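Ticket: Packing cell 2 — grip errors after the shift change, operators asking for help
Site: Garkum, Prernton building
Status: Open, waiting for parts
Priority: Medium

Thursday, first entry

The packing cell stopped again three times this morning. Every time the message was "grip not confirmed" and the operator had to press reset and put the part by hand. The night shift has the same message but less often. I write everything in one ticket now, so please do not open new ones for the same fault.

What I checked before lunch:

Air pressure is normal. Cable to the cell controller is seated well. I restarted the Zoltlow software and loaded the recipe again. After that I ran 100 cycles with the small caps and 92 were good. Before September we did not accept less than 98 on this product, so it is still a problem.

Second entry, 14:10

I talked with the two operators at the station. They told me something which is not in any log. When the cell misses a part, they pick it up and put it back at the start, but the counter on the screen counts it two times. So at the end of the shift their number looks wrong and they must explain it to the supervisor. They are more unhappy about this than about the stops. Before the automation they counted on paper and it was their own number. 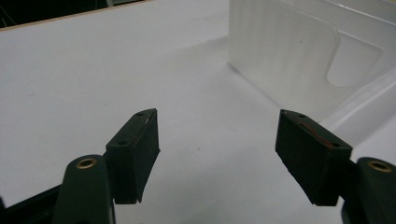

I also asked how long they need to clear a stop. The procedure from Boutros says 10 seconds, but it was written for a person who stands next to the cell. Our operators now look after two cells and a label printer, so they have to walk. I think we should change the procedure and not push the people to be faster.

Third entry, 16:30

I lowered the closing speed one step and set the grip confirmation delay to 245 ms. In the next hour there was one stop. I will not say it is fixed — the afternoon parts came from another batch and maybe they are easier to hold.

To do:
- Order one set of replacement pads, so we can compare old and new with the same batch
- Ask Boutros if a returned part can be excluded from the counter
- Give the operators a button for "part put back by hand" (they asked for this already in the training)
- Night shift: please write down the batch at each stop, the time alone does not help me

Please leave the speed as it is until I compare the batches. If somebody must change it, write it in the ticket.

3 comments · 2 watchers · 0 shares

Related tickets
Cell 1 — label printer loses connection after the break
Zoltlow login asks for password every hour
Shift counter shows yesterday's total
Request: second reset button at the packing table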